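White or gray? Picking the color for a big worktable top

I've been staring at this top for so long that I don't trust my own eyes anymore, so I'm handing it over to you all. 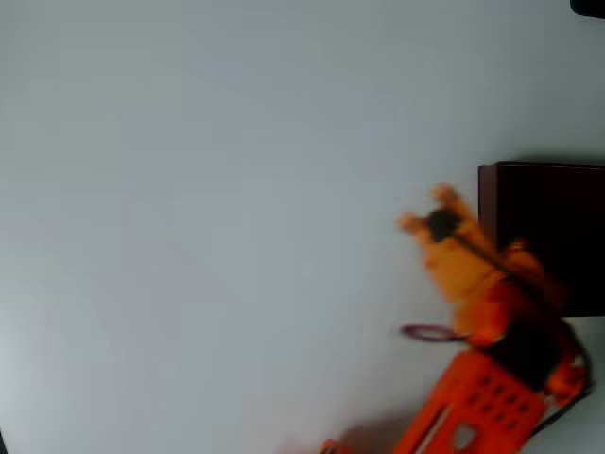 The part where I need opinions

aracelih
March 14, 2019

Okay so. The color on the chart was called Rilton White and I ordered it thinking plain white, like printer paper. In the middle of the day it looks fine to me. Then I sit down after dinner and it goes gray, and a kind of bluish gray over in the corner by my left elbow. My sister says it's white. My husband says it's gray and that he said so at the store (he did not).

I have to order a second top to go next to it and they need to match, or else be so different that it looks like I meant it. Trirkach sells a true white, a warm white, and this one. I can still get this one but it's the last of it until October.

Also, how do you all live with a plain top this big? No grain, no speckle, no pattern of any kind. Every crumb shows. I love it and I'm a nervous wreck about it.

Araceli Huerta

pegboard_pam
It's white. A cool white, sure, but white. Put a sheet of printer paper flat on it and look again at lunch and at dinner. If the paper goes gray at dinner too then it's your bulbs and you can stop worrying. I did a whole kitchen in a cool white and every evening for a week I was sure they'd sent the wrong doors!

old_mill_rd
Going to disagree with Pam, I'd call that a light gray. Nice one, but gray. If you put a true white right up against it you will see the difference every single day, and the older one will look dirty even when you've just wiped it. Get the same color again or go dark.

aracelih
Dark how? Like black?

old_mill_rd
Charcoal, walnut, green, whatever you like. Mine is a Valdovinos top in dark green next to an off-white one and people think I planned it. I ran out of money and the green was on clearance.

stitchnsand
Whatever you do, don't do dark if you work with thread or small hardware. I had a charcoal bench and I could not find a black screw on it to save my life. On a pale plain top you drop something and there it is. That goes for crumbs too, but crumbs you can wipe up.

For wiping I use a soft cloth and a little dish soap, then a second cloth with plain water. I skip the second one when I'm lazy and then I get streaks you can see from the doorway. No scrubby pads. I took the shine off a patch with one, and on a smooth top with no pattern there's nowhere for that patch to hide.

pegboard_pam
Seconding no scrubby pads. Also no magic erasers, they're the same thing in a nicer outfit.

aracelih
What about Sosoline? The guy at the counter pushed it pretty hard.

stitchnsand
Tried it, smells like a dentist's office, cleaned the same as soap for me. Finish the bottle if you already bought it.

ducttape_dan
I like Sosoline fine. It gets marker off and dish soap doesn't. I go through a bottle in 6 months and I'm not gentle with my table. Try it on the underside first.

Back to the color though, how wide is the second one? If it's small I'd just get the same and be done.

aracelih
40 inches, so not small! And I did the paper test. The paper went gray at dinner too, but the top still looked a little grayer than the paper. So you're both right and I've learned nothing.

old_mill_rd
I'll take half a win.

pegboard_pam
So will I. Change the bulbs before you spend money on anything. Daylight ones will push it bluer, so try something in between before you decide you hate it.

aracelih
Bulbs are on the list. I called Trirkach this morning and asked them to hold one in the same color, they'll keep it till the end of the week. I'm leaning that way unless Dan or somebody talks me into the green.

ducttape_dan
Not me. Same color, and ask if it's from the same batch. My two aren't and I can tell.

Thread 927 | 2,775 views

We use cookies to keep you logged in and to remember which threads you've read. By staying on the board you agree to this.

Contact the moderators | Posts belong to the people who wrote them | Back to top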